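Whiteboard ghosting, wont come clean
Home > Home & Office > Cleaning

Veronika Pfister
Posted in April

Bought a used whiteboard from a closing office near Turetport. Old marker ghosts all over it, kind of a gray haze. Tried water, dish soap, window spray. Nothing. Paid 60 for it so dont want to toss it yet. Is there a trick or is the surface just shot?

Omid Daneshvar
14 helpful votes hidden – log in to view

Rubbing alcohol, the strong kind. Soft cloth, small patch first. If the haze is old ink, go over it with a fresh dry erase marker, wipe while still wet, then alcohol again. Repeat on the bad spots. No scouring pads, no melamine sponge, they dull the coating and then it stains worse.

If your finger drags on it when clean, coating is gone. You can get it resurfaced with film or paint, Primer goes on first if you paint. Read the can, drying times are no joke.

Shahzad Lashari

toothpaste worked for me. white kind not gel

Veronika Pfister

Alcohol got most of it, thanks Omid. One corner still gray, will try the marker thing tonite.

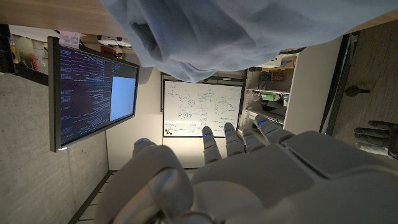 Related in Cleaning

Permanent marker on a painted wall
Sticky residue from old tape – what to use
Can I put film over a scratched board?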